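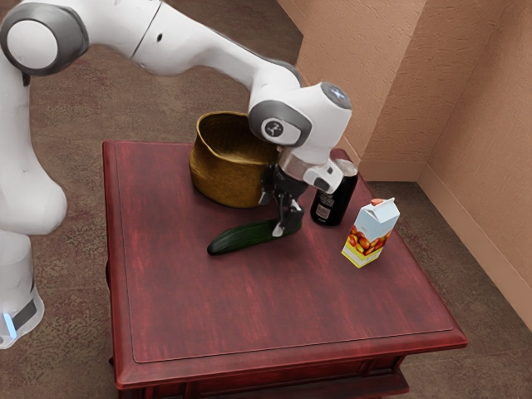
Sim view, produce task: gripper over the right end of the cucumber. Basket, can and carton behind.

2025-12-13
Notebook, open day at Jalham – sim station

Set up on the bench machine by the door, second monitor turned toward the visitors. Tarken build from last week, no changes to the controller. Scene is the red table with four objects: cucumber, woven basket, black can, juice carton. Task text as shown on screen: put the cucumber in the basket.

Ran the Georgiou policy first, then the scripted baseline for comparison. Physics step 2 ms. Episode limit 2000 steps for both, same start pose for the arm, cucumber yaw randomized at reset. Basket, can and carton left at fixed poses for the day.

Total for the day was 54 episodes on the learned policy. Seed 356 was the one used whenever a new group came in, as it starts with the cucumber diagonal to the table edge and the approach is easy to follow from a few feet back. Remaining seeds drawn in order from the list.

Observations:

Approach is fine. The wrist comes down over the table without touching the basket rim in any run I watched. Clearance to the can is smaller than I would like when the target is the right end of the cucumber. Need the contact log to see if the wrist attachment ever grazes it.

Grasp point drifts toward the ends. Scripted baseline aims for the center of mass and lifts level. The learned policy often takes the cucumber near one end, and it then tips in the fingers on the way up. Some of these still drop into the basket, some hang on the rim. Success check counts a hang as a fail, correct as written.

Friction on the cucumber mesh is still the default value. Two visitors asked if it was meant to be wet. Fair question. Slip at lift looks too high for a dry vegetable and the value should be set from a measurement.

Collision shape for the basket is a convex decomposition and the pieces do not follow the weave. Visible gap between cucumber and wall at rest. Cosmetic, but people noticed it on the large screen.

Dusix viewer froze once when the camera was dragged during a reset. Restarted the viewer only, sim process kept running. Could not repeat it after closing.

Most common question was transfer to the real arm. Answer given: not tested on this task yet, no numbers to quote.

To do in December:
– pull contact pairs for wrist attachment and can
– weigh and measure three or four cucumbers, friction test on the tilt board
– rerun the same seeds with grasp point logged along the long axis
– finer decomposition for basket, check step time before and after
– lock camera input during reset

Logs copied to the group drive under jalham_openday. Video not kept except for seed 356.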